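1/ Fil sur l'acoustique des petites pièces, parce qu'on me pose la même question depuis avril : pourquoi une voix enregistrée dans un bureau de taille normale sonne « boîte », même avec un bon micro.

2/ Le coupable désigné est toujours la réverbération. Dans une pièce de ce volume, elle est courte. Ce qu'on entend surtout, ce sont les premières réflexions et les modes propres. Deux phénomènes distincts, deux traitements distincts.

3/ Les modes d'abord. Entre deux parois parallèles distantes de L, la première résonance axiale tombe à c/2L. Pour trois mètres et c = 343 m/s : 57 Hz. Puis 114, 171, etc. Une voix grave tape en plein dedans.

4/ Si deux dimensions de la pièce sont égales, les modes se superposent. Le cas du cube est le pire. Leidy Valderrama a mesuré le sien le mois dernier : bosse très nette à 114 Hz, audible sur tous les « on » et les « an ».

5/ Aucune mousse de cinq centimètres ne corrige ça. Un absorbant poreux travaille sur la vitesse des particules, nulle contre le mur. À 114 Hz, le quart de longueur d'onde fait 75 cm. Faites le calcul avant de passer commande.

6/ Les premières réflexions ensuite. Le son direct arrive au micro, puis une copie retardée de quelques fractions de milliseconde à quelques millisecondes. La somme des deux donne un filtre en peigne, avec des creux à intervalles réguliers.

7/ Premier creux à c/(2Δ), Δ étant la différence de trajet. Pour Δ = 28,6 cm : 600 Hz. Le suivant à 1 800 Hz, puis 3 000 Hz. On perd du corps et de l'intelligibilité dans la même opération.

8/ La surface la plus proche de la bouche, dans un bureau, c'est rarement un mur. C'est le plateau. Il est dur, lisse, plan, et le micro est posé dessus. On traite les quatre murs et on oublie celle-là. 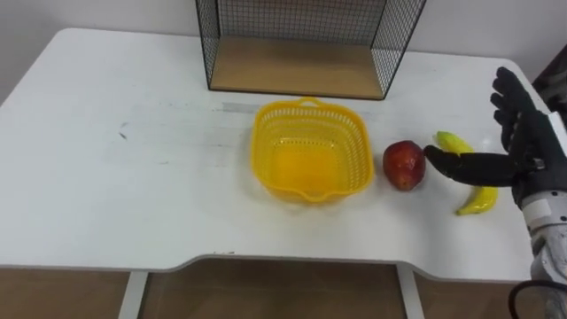 Plateau blanc à découpe courbe, mur nu derrière.

9/ Mesure à faire soi-même : enregistrer trente secondes de lecture, puis la même chose avec une couverture épaisse pliée en quatre entre la bouche et le micro, à plat. Même texte, même gain, même distance. Comparer les spectres moyens.

10/ Chez moi, l'écart dépasse 6 dB au fond du premier creux. Au-dessus de 800 Hz, la couverture fait l'essentiel du travail. En dessous de 200 Hz, elle ne fait rien de mesurable, conformément au point 5.

11/ Question de Josué Nogueira en réponse : « et un bord courbe, ça diffuse ? » Non. Le point de réflexion spéculaire se trouve sur la partie plane, entre la source et le micro. La forme du chant ne change rien, sauf si ce point tombe dans la découpe.

12/ Deuxième levier, gratuit : la distance. En passant de 40 à 15 cm de la bouche, on gagne 8,5 dB de son direct. Le réfléchi bouge beaucoup moins. Aucun panneau du commerce n'offre ce rapport.

13/ Contrepartie : effet de proximité sur les micros directifs, donc remontée des graves. Un coupe-bas à 80 Hz, pente 12 dB/octave, suffit pour la plupart des voix. Les plosives se règlent par l'angle, pas par l'égaliseur.

14/ Sur les panneaux Samitlow, puisque quatre personnes demandent : je n'en ai pas. Yesenia Huanca en a monté 6, décollés du mur de dix centimètres. Elle m'a envoyé ses relevés, je les publierai avec son accord. La lame d'air compte autant que l'épaisseur.

15/ Correction du 3/ : Slamet Ngau signale que j'ignore les modes tangentiels et obliques. Exact. Ils portent moins d'énergie et je les néglige ici volontairement. Pour un calcul complet, utiliser la formule à trois indices.

16/ Ordre de traitement que je conseille : distance du micro, plateau, mur derrière la tête, plafond, puis seulement les graves dans les angles. Mesurer entre chaque étape, sinon on ne sait pas ce qu'on a payé.

17/ Prochain fil : lire une courbe de décroissance sans se faire avoir par le bruit de fond. J'attends un jeu de mesures de Heriberto Urrego, pris dans une pièce de 168 m³, pour avoir un point de comparaison.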